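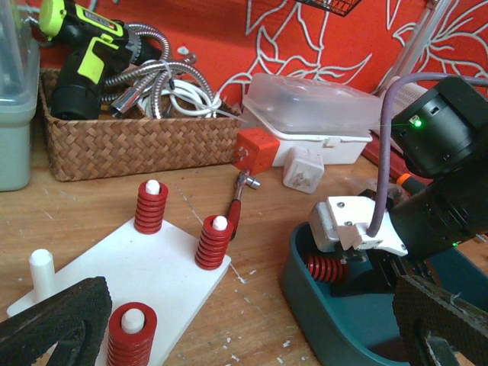
Fanonano Workshop
Minutes of the September bench meeting

Held in the downstairs workshop, Vallstead building. Started at 9:10 a.m.

Present: Marthinus Rampersad (chair), Marjatta Kauppinen (minutes), two from packing, one from the print room, one from purchasing.
Apologies: the front office, who sent comments in writing. These are included under items 3 and 6.

1. Minutes of the last meeting

Read and agreed with one correction. The minutes said the old gray bins had been thrown out. They are on the top shelf in the store room and can still be used for scrap. Marjatta will correct the file copy.

2. Matters carried over

The drawer labels are done. The stool with the bad wheel has been repaired and is back at the long bench. The new hooks by the door are up but are too high for some people. Marthinus will move them down.

The question of who orders tape was left open last time. Purchasing will order it from now on. Anyone who opens the last roll should write it on the sheet by the sink.

3. Spring board for the Darine set

The current board is the white one with four white pegs. The red coil springs go over the pegs, and the teal bin sits to the right of the board on the wooden table.

Marthinus said he is happy with the general size and does not want to change the outline again. The print room agreed, as the outline was changed twice over the summer and each change meant new packing inserts.

Discussion of the pegs. With a spring in place, the white tip shows above the coils. Packing like this because they can check a board at a glance from across the table. The front office asked in writing if the pegs could be made shorter so that the set fits in a flatter box. Packing were against it. If the tip sits below the top coil, a person has to lean over the board to be sure the spring is down on the peg. Marjatta pointed out that a flatter box would save on shipping only if the bin were also made lower, and no one has asked for that.

Agreed: peg height stays as it is. Marjatta will write back to the front office.

Discussion of color. Red springs on a white board were easy for everyone to see. Purchasing reported that the supplier can also do blue for the same price. There was some interest in this for a later set, but blue springs would be hard to pick out in the teal bin. Purchasing will keep the blue sample in the cabinet and no order will be placed.

The print room asked if the board needs non-slip feet. It tends to get pushed around and ends up at an angle to the table edge. Marthinus said this does no harm in use and he would sooner not add another part. Packing said that small stick-on feet come off in the box. It was agreed to try a thin sheet of rubber under one board for a few weeks and see if anyone misses it when it is taken away.

Action: print room to cut the rubber sheet.
Action: Marjatta to answer the front office about peg height.

4. The bin

The teal bin with the rounded rim was chosen over the square one in the spring. Packing asked for the reasons to be written down, as new people keep asking. The rounded rim is easier on the wrist when reaching in. The bin also wipes clean without leaving dust in the corners.

One complaint has come in. The inside is the same dark color as the outside, and very small items dropped in the bin are hard to see. The red springs are not a problem. Washers are. Marthinus proposed a light-colored liner. Marjatta thought a liner would slide around and get lost, and said the washers should not be in that bin in the first place. After some back and forth it was agreed that washers stay in their own lidded tub on the shelf.

Position of the bin. Most people want it on the right of the board. The left-handed person in packing would like it on the left. There is room on the table for either, and people may move it as they like, provided it goes back to the right at the end of the shift.

5. State of the table

Marjatta raised the small white flecks on the tabletop. She had noted them again this week near the board. They show up badly against the light wood at some times of day and hardly at all at others, so they get missed.

The print room thought they were trimmings from cleaning up printed parts. Packing thought some of it was foam from the inserts. It was not settled. Either way, flecks have been found in closed boxes, and one buyer mentioned it.

Agreed:
Trimming is to be done at the side counter only.
Foam inserts are to be shaken out over the trash can before they come to the table.
The table is to be brushed off before lunch and again before closing. A damp cloth is fine on the top, but it should be wrung out well. No spray cleaner, as the finish is already dull in places.
The brush lives on the hook under the table. It has been found in the kitchen more than once.

Marthinus asked if the table should be covered. Packing said no. A cover was tried two years ago and the boards slid on it. He then asked about having the top sanded and refinished. Purchasing will get a price, but it would mean clearing the table for several days and will not be done before the Jacobs order is out.

Action: purchasing to get a price for refinishing.

6. Jacobs order

Jacobs have confirmed 999 sets. The odd number is theirs and comes from their own shelf plan. They asked that it be kept to exactly, with no extra sets added in goodwill.

Springs. Purchasing has 4000 on order, in one delivery. This covers the sets and leaves a small margin for bent ones. Marjatta asked where they will go, as the store room is full of flat boxes. They will go under the stairs, on the pallet, not on the floor. The cartons should be opened one at a time. Last time several were opened at once and the springs were mixed with an older lot of a slightly different length.

Tangled springs. Packing lose more time to this than to anything else. Springs that are poured into the bin hook into each other and have to be pulled apart, and that is how they get stretched. It was agreed to fill the bin by hand in small amounts and never to tip a carton into it. Any spring that will not stand straight on a peg goes in the scrap bin and is not to be squeezed back into shape.

How the set ships. The front office asked if the springs should be on the pegs in the box or in a bag. There were two views. Springs on the pegs look better when the box is opened, but they can come off in transit and rattle around. Springs in a bag travel well but look like spare parts. Marthinus suggested sending a trial box each way to the Jacobs warehouse. Packing will make up both. In the one with the springs on, a sheet of card will be laid across the peg tips before the lid is closed.

Instructions. The present leaflet does not say how many springs belong on the board, and two buyers have written to ask if one was missing. Marjatta will add a line. She will also take out the word "dowel," which is used on one side of the leaflet, and put "peg" on both.

Action: packing to make up the trial boxes.
Action: Marjatta to revise the leaflet and pass it around before printing.

7. Storage of finished boards

Boards were being stacked face to face with the pegs pointing into each other, and some came out scuffed. From now on they go on edge in the slotted rack. The rack needs another row of slots. The print room has enough offcuts to make it.

Boards with a scuff that can be felt with a fingernail are seconds. Boards with a mark that can only be seen are to be shown to Marthinus, who will decide.

8. Any other business

The window above the side counter does not close fully. Marthinus has reported it to the building office and will ask again.

Packing asked for a second lamp at the far end of the table. Approved, if it clamps on. There is no space for one with a base.

The kettle has been descaled.

Marjatta will be away for part of next month. Packing will take the minutes at the next meeting.

9. Next meeting

Same room, same time, once the trial boxes have come back from Jacobs. Marthinus will send a note around.

Closed at 10:25 a.m.

Minutes taken by Marjatta Kauppinen. Corrections to her before the next meeting, please.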